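大理石の天板についた輪ジミ、取れますか?

投稿者:まるこげ 2026年4月30日
カテゴリ:住まい・掃除 閲覧 253

はじめまして。急ぎです、すみません。
賃貸のキッチンカウンターがグレーの天然大理石で、白っぽい輪ジミができてしまいました。たぶんワインかレモン汁。夜こぼして、朝まで気づかず。

やったこと
・水拭き→変化なし
・中性洗剤→変化なし
・メラミンスポンジで軽く→なんか余計に曇ったような……
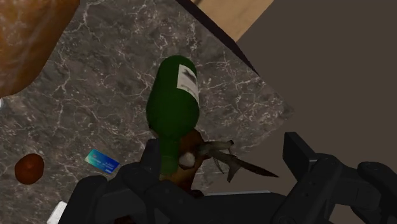 場所はコンロの横で、角度によってはっきり見えます。指で触るとほんの少しざらっとする感じ。大きさはコップの底くらい。5月に退去の立ち会いがあって、管理会社はMaruyamaというところです。敷金から引かれるのが怖くて、できれば自分でなんとかしたい。クエン酸がいいとネットで見たんですが、使っても大丈夫でしょか?

補足:天板は入居したときから付いていたもので、コーティングの有無は不明です。築年数は8年。

石屋の娘 さんの回答
ベストアンサーに選ばれました

クエン酸は絶対だめです!! まずそこだけ。
大理石は主成分が炭酸カルシウムなので、酸で溶けます。今ついている白い輪は汚れがのっているのではなく、酸で表面のツヤが溶けた跡(エッチングといいます)だと思います。ざらつくならほぼそれ。お酢、レモン、酸性のトイレ用洗剤、全部NG。

あとメラミンスポンジも研磨なので、ツヤのある石だと曇ります。いったんストップで。

直し方ですが、浅ければ大理石用の研磨パウダーでいけることがあります。うちで使ってるのはSullineの艶出し粉、ホームセンターにはたぶんなくて通販です。

1 天板を水拭きして、乾いた布でよく拭く
コンロ側はマスキングテープで養生。砂粒が残ってると傷になるので念入りに。

2 目立たない隅で試す
奥の壁ぎわとか、家電の裏とか。乾いてから色とツヤを見てください。ここでおかしかったら中止。

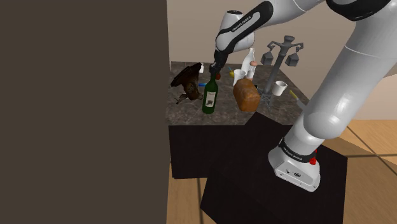

3 粉に水を少し足してペースト状に
歯みがき粉よりちょっと硬いくらい。水っぽいと効きません。

4 フェルトか柔らかい布で、小さく円を描いて磨く
力は入れない。時間をかける。輪の上だけでなく、まわりも少しぼかすように。途中で乾いてきたら水を数滴。

5 濡れ布巾で粉を完全に拭き取って、乾拭き
粉が残ると白くなって「直ってない!」と焦ります(わたしは焦りました)。

4回やっても変わらなければ、深いので業者さんです。それ以上こすると今度はそこだけへこみます。
最初からツヤ消し仕上げの石だった場合は、磨くと逆にそこだけ光るので、この方法はやめてください。

Halfdan Eskildsen さんの回答

重曹ペーストで一晩ラップ、で私は取れました。ただしコーヒーの茶色いシミの話です。白い輪には効かないかも。
参考にならなかったらごめんなさい。

元管理会社 さんの回答

退去の話だけ。
自分で磨く前に、まず写真を撮って管理会社に電話したほうがいいです。磨いてムラになると、輪ジミだけで済んだ話が広い範囲の補修になることもあるので。契約書の特約も確認。それと火災保険に借家人賠償とか「不測かつ突発的な事故」の補償が付いてないか。輪ジミに出るかどうかは契約次第、免責金額もあるので聞いてみないと分かりません。

金額は現場を見ないとなんとも。天板ごと交換で全額請求、と言われたらすぐサインしないで、内訳をもらってくださいね。

質問者からのお礼

みなさんありがとうございます。クエン酸、カゴに入れるところでした……危なかった。
先に電話してみます。保険の証券が見つからないので今から探します。研磨の粉は管理会社の返事しだいで。ツヤは、たぶんある石です。

コメント(1)

石屋の娘:電話が先で正解だと思います。それまでは輪の上に濡れたもの置かないでくださいね。コースター敷くだけでも違うので。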